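Support forum > Demo scenes > Open day build
Ticket status: Resolved, left open for comments
Product: Wovilow 3.2 simulator, marble counter scene
Priority: High (visitors at the door in the morning)

Summary: pick and place demo drops the twig when the arm swings back to the tray. Works on the desk machine, fails on the big display machine.
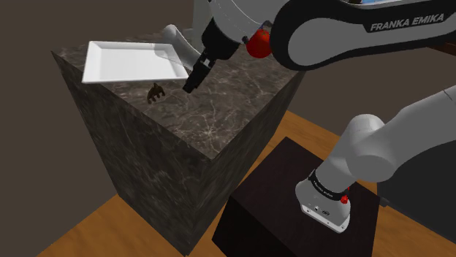
Submitted by: Famenero demo desk
Posted: 1 May 2025
Replies: 4

Hi all! We have our open day tomorrow and the sim corner is going to be the first thing people see when they come in, so I'm very keen to get this one sorted tonight. The scene is the stock marble counter with the Franka arm on its pedestal and the white tray at the back corner. The task is simple on paper: go down to the small brown twig piece, close the fingers, lift, move over the tray, let go.

On the desk machine it runs all evening. On the display machine the grasp closes fine and then the twig slides out on the swing. I've done 90 runs on the display machine so far and 38 of them dropped.

What I tried first, in order:

1. Restarted Wovilow. No change.
2. Cleared the scene cache and loaded the scene again. No change.
3. Copied the whole config folder over from the desk machine. No change, which surprised me.
4. Raised finger force one step. Fewer drops, but now the twig jumps when the fingers touch it, and it looks awful on a big screen.

Log from a bad run:

step 1,268 grasp closed, contact on both fingers
step 1,301 lift done
step 1,344 contact lost, right finger
step 1,346 contact lost, left finger
step 1,350 target not held, abort

Update 1, same evening

Put the wrist camera view up next to the log and stepped through slowly. I love this view, by the way, and I'm going to leave it on the second screen for visitors. You get the twist of the twig between the two fingers and the edge of the sink right there past the fingertips.
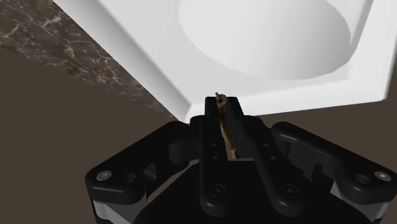
So the grip itself is good at the start, and the loss always comes on the fast part of the swing. That made me look at timing. The desk machine runs physics at 200 steps a second. The display machine had come up at 90, which is the fallback when the Vincze display driver is set to sync with the screen. The setting lives outside the config folder, so my copy in step 3 never touched it.

Reply from Wovilow support

Nice find on the step rate. Thin, twisted shapes are the first to slip when it falls that low. Please turn off "match display" in the Vincze panel, set physics to 200 by hand, and put finger force back to the default. Also check that the Risero add-on is the same build on both machines. The August build changed how contact points are kept between steps.

Update 2

Done, all of it. Risero was one build behind on the display machine, so I updated that too. I left the apple and the dragon on the counter because I want visitors to be able to ask for them next, and the kids are going to go straight for the dragon! 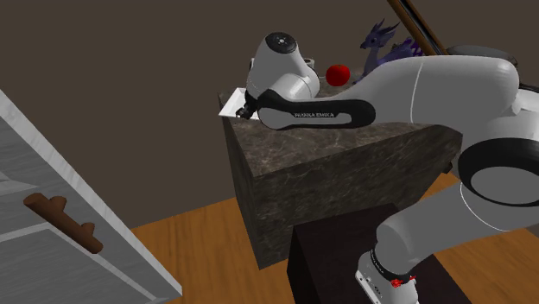 Ran the full loop 200 times at normal speed after the change. Zero drops, no jumping on contact, and the swing looks smooth at full screen. I then let it go on to 3,000 with the screen off while I set out chairs and got two drops, both on the same odd starting angle, with the twig nearly in line with the fingers. I can live with that for a day, and if it happens in front of people it's a good thing to talk about.

Still open: is there a way to lock the physics rate inside the scene file? I'd like to hand this scene to the other Famenero sites without a page of notes about display settings.

Reply from Wovilow support

Yes, add rate_lock = 200 under the physics section. The scene will then refuse to start at a lower rate and tell you why. Have a great open day!

Update 3

Added, tested, works. I set the display back to sync on purpose and got the warning on startup, just as you said. Marking as resolved. I'll post the settings file here once the room is packed up.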